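Let the Map Stay Dark

Sunday, June 3, 2018

I finished Birngate last weekend, and by finished I mean I uninstalled it with the final province still covered in fog. I had a perfectly good save, a full treasury, an army nobody on the board could have stood up to, and zero interest in clicking "end turn" again. And I've been trying to work out ever since why a game I loved so much in the first few evenings turned into homework.

I blame the map. More exactly, I blame the way strategy games have gotten scared of letting us not know things.

If you haven't played it, Birngate is a turn-based war game where you start with one river fort and a handful of tired spearmen. Everything past the nearest hill is dark. You send a scout out, and the scout might come back, or might not, and either way you have to decide where the wall goes before winter. I adored that part. I built my first wall on completely the wrong side of the river because I'd heard drums to the east (the sound in this game is wonderful, play it with headphones) and the raiders came from the south. I lost the granary and both my bridges, and I was grinning the whole time.

Then you research the Watchtower. It's the 4th thing on the civic tree, so you get it early, and it lights up your whole province forever. After the Watchtower comes the Signal Road, which lights up your neighbors' provinces too. By the middle of the campaign I could see every enemy army, what it was made of, what it would cost to beat, and a friendly little percentage telling me how the battle would go. At that point what am I doing? I'm reading a spreadsheet with nice trees on it.

I know what the reply is going to be, because I've read the forum threads. People hate losing to something they couldn't see. Fair enough! I hate it too, for the evening. But think about which stories you tell about these games a year later. I've never once told a friend about the battle that said 92 percent and then went fine. I tell them about the granary.

Skimport is my favorite counterexample, and I realize I bring it up too much. It's an old, ugly, badly translated trading and piracy game, and your map in it is only as good as the last sailor you paid. Prices are old. Harbors get moved. There's a stretch of coast near a town called Momelness that I sailed past for an entire campaign because two different captains had told me it was all reefs, and one of them had a warehouse there and was keeping it for himself. The game never told me that. I found the warehouse on my next campaign and had to get up and walk around the kitchen. No tutorial pop-up, no achievement, just me feeling like an idiot in the best way.

Could a big studio ship that today? I'd like to think so, but I can already hear the playtest notes. "Player confused about reefs." Somebody adds an icon, then a filter for the icon, and after that the captain's lie is a red exclamation point and the whole thing is dead.

Difficulty settings don't fix this, by the way. I tried Birngate again on the highest one before giving up on it. All it does is give the other side more gold and cheaper horses. I could still see everything, it just took longer to grind through, and I ended up with 20 stacks of cavalry shuffling around like a parking lot at closing time. Harder isn't the same as darker. I'd happily play a gentle, easy campaign where I had no clue what was behind the mountains.

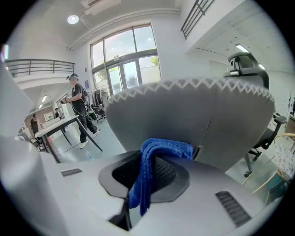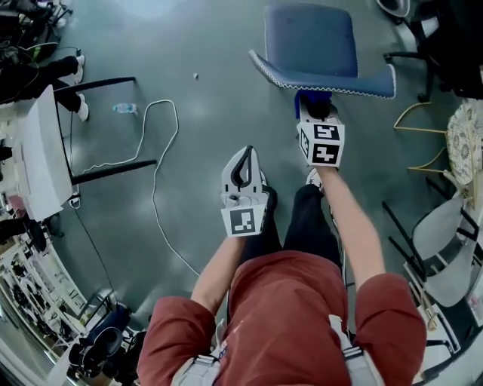
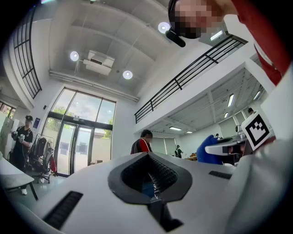 What would I do, then, if somebody handed me the keys? First, make information go stale. If my scout saw an army in the spring, show me where it was in the spring and let me guess about the rest. Second, let people in the game be wrong, and let a few of them lie. And please, please lose the percentage, or at least let a general give it to me in words – "I like our chances" from a general who likes everybody's chances is worth a hundred decimal points.

There is a bit of hope on the horizon. Kanaan is supposed to be out in September, and the developers say there's no way to reveal the full map at all, in any mode. You get letters from your governors, the letters arrive late, and you can write on the map yourself with a little pen. That last part sold me. I used to keep a paper notebook next to the keyboard for Skimport and I miss it, coffee rings and everything.

I'm also braced for a patch nine days after launch that adds an "assisted view" because the reviews complained. If it's a toggle, fine, put it in the menu and let people have it, no skin off my nose. Just don't build the whole campaign around the folks who switch it on, which I suspect is what happened to Birngate somewhere along the way. The early hours feel like they came from a different game, made by people who weren't worried about me getting lost.

Anyway, I reinstalled Skimport on Thursday. I'm broke, my rudder's cracked, and a man in a tavern says there's good money in salt up north.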